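Hanging large cut-out letters on a fabric backdrop

These steps are for a curtain backdrop behind a stall or demo table, with a short name across it in big letters. We used the method for our corner at the Gistcombe open day in May. It takes an afternoon.

You will need
Plain dark fabric, wide enough to wrap round both sides
Cut-out letters with a pale border
Push pins and a box of 50 dressmaker's pins
Tape measure and tailor's chalk
A steamer, if the fabric has been folded

1. Pin the top hem to the wall, starting in the middle and working outwards. Leave the cloth a little slack. Pulled tight, it puckers at every pin.

2. Bring the ends forward at the sides so the wall doesn't show from an angle.

3. Lay the letters out on the floor in their rows. Put the smaller word on top and the larger capitals underneath.

4. Measure the full width of the bottom row. Ours came to 116 cm. Mark the centre of the cloth with chalk and work out from there.

5. Fix the middle letter of the bottom row first, then its neighbours, then the top row.
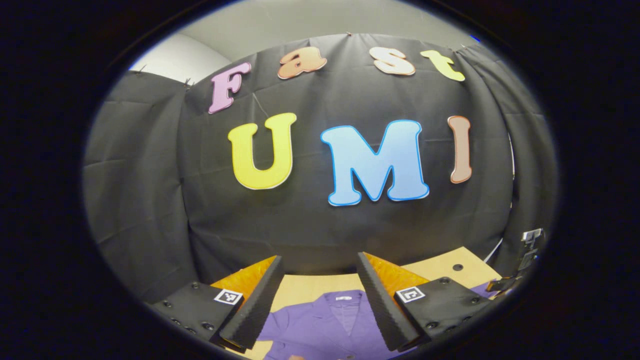
6. Go back to the far side of the room and check the spacing. Gaps should be judged by eye, as a narrow I needs less room than a U.

Steam out creases before the letters go up, and keep the steamer away from them afterwards. Store the letters flat between sheets of card.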